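**FOR RELEASE: December 1, 2019**

# Turkbridge robotics club opens its clothes-folding recordings to other schools

TURKBRIDGE – The Turkbridge High School robotics club will share its first set of clothes-folding recordings with other student teams, the club announced today. The set has 722 recordings of people folding everyday clothes by hand, made by club members at home and labeled step by step after school.

Students will use the recordings to teach Lumell, the club's two-armed robot, to fold a jacket on a flat surface. Work on Lumell began in June. Its first program could fold a dish towel but had no way to deal with sleeves, hoods or zippers.

"We wrote rules for towels and they were fine for towels," said Carys Dafis, the senior who leads the software group. "With a jacket you'd need a rule for every way a sleeve can land. So we went and recorded ourselves doing it."

Members record from head height, looking down at their own hands. Each recording covers one garment, laid out on a bed, table or floor. Hooded jackets get the most attention in this set, with the sleeves brought in over the front and smoothed flat before the body is folded.
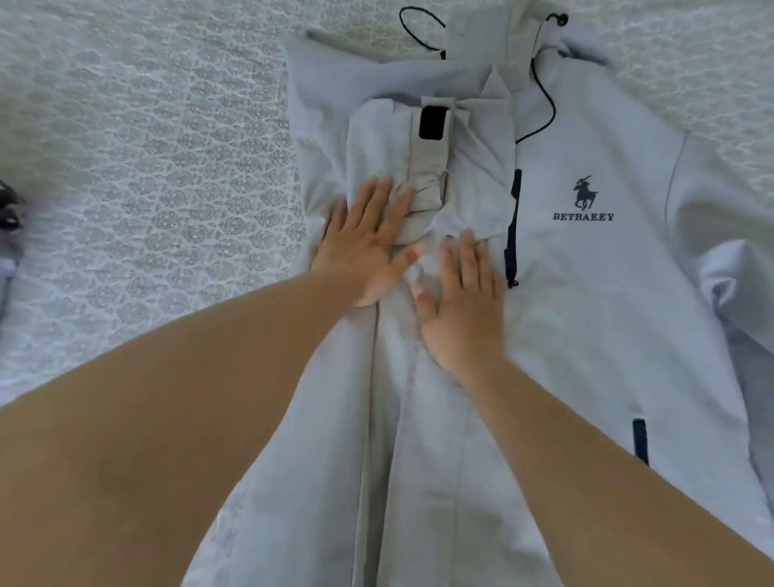 Every recording is then cut into short steps, such as "sleeve in" or "hem up," and a second student checks the labels. The club has logged 3106 steps so far. Recordings where the two students disagree are set aside and talked over at the Thursday meeting.

Plain and patterned clothes are both included. Early tests showed that Lumell's software had trouble finding the edge of a garment when the print was busy, so members were asked to bring out whatever they had in camouflage, stripes or dots.

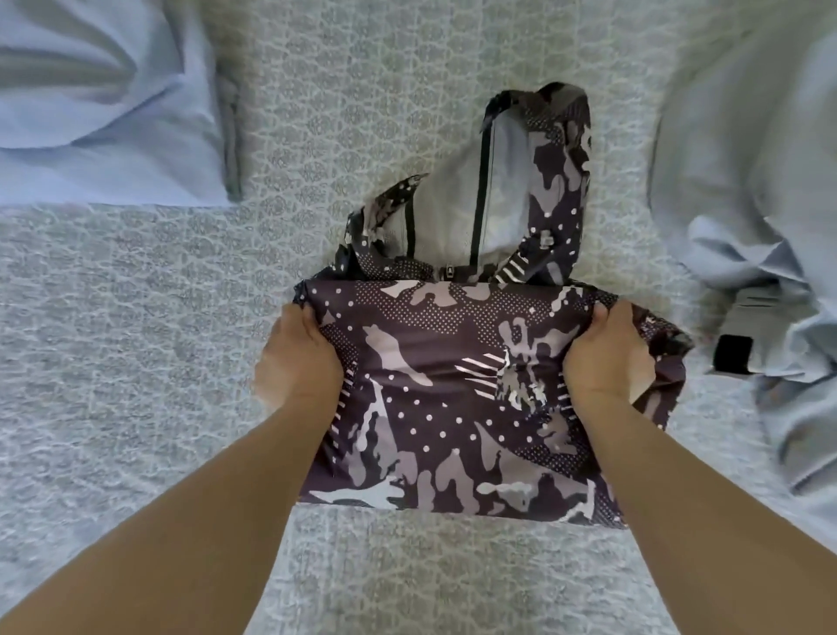
The club has 153 recordings left to check and plans to add them to the set over winter break. Lumell has not folded a full jacket on its own yet. In its latest tests it brought in one sleeve correctly in 96 attempts, and the second sleeve is the next goal – the hood will come after that.

Lumell will compete at the Flenero Student Robotics Meet in the household tasks division. Teams there get one garment they have not seen before and a fixed time to fold it.

School teams that want a copy of the recordings can write to the club through the Turkbridge High School main office. Teams are asked to credit the club and to send back any labeling mistakes they find. The labeling tool, Tahiri, was written by club members and comes with the set.

**Media contact:** Carys Dafis, Turkbridge High School Robotics Club

###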